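**Starkgate pauses arm trials after table strikes**

February 2022

Starkgate has stopped trials of its tabletop picking arm at the Haverford site after the gripper drove into the work surface 13 times in a single batch of 300 picks. Nobody was hurt. One finger pad was cracked and two mounting bolts had to be replaced.

The fault was traced to a height setting changed in January, when the benches were refitted with thinner tops. The control software, supplied by Runum, was updated with the new figure, but a restart brought back the old one. The arm's force limit should have halted it on contact. It had been raised during earlier tests and was never put back.

Staff are now rerunning the failed picks in simulation, using thin sticks, small blocks and a marker laid out on a white table. Low, flat objects caused most of the strikes, as the fingers have to come down almost to the surface to close on them.
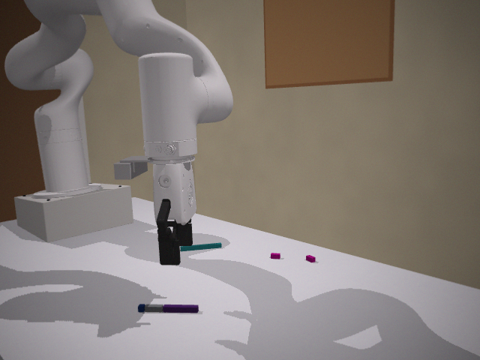

A reader in Bromport wrote to say that a simulated table cannot crack a finger pad, and asked why the force limit was not locked before the arm was switched on. Starkgate said the limit now needs two people to change it.

The real arm will stay off until it has completed 1000 simulated picks without a strike. The site's other benches are working as usual.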